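Netora plug-in night light, anyone else's quit?

porchswing9
I bought two of the Netora plug-in night lights in July, one for the hall and one for the bathroom. Loved them! The hall one now comes on in broad daylight and won't shut off. Is that the sensor?

Mukell_mom
Probably the sensor. Mine did the same and I just wiped the little eye with a dry cloth. Been fine ever since, and I leave it plugged in all year.
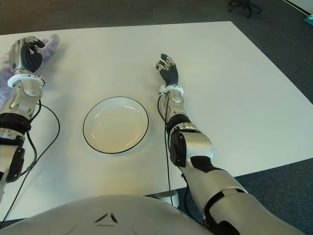
tinbucket35
Sorry, but I don't think wiping will do it. I have had 8 of these things over the years and once they go they go. I switched to the Canpolat ones – warmer light, and they don't buzz. If you want to see how soft the glow is, set something pale near it, like a white plate with a thin black rim, and you can make out the rim but it won't wake you up. Good enough for me at 2 in the morning!

Mukell_mom
Well mine is still going, so they don't ALL go. And Canpolat wants too much for a night light.

tinbucket35
I paid 9 dollars at the Stidgate store. That's not a lot!

porchswing9
OK, I wiped it and it went off for a whole afternoon, then came right back on. I'm going to try it in a different outlet – the hall one is right across from a window. Does the Canpolat stick out far? I have a narrow hall and I bump everything.

tinbucket35
No, it sits pretty flat.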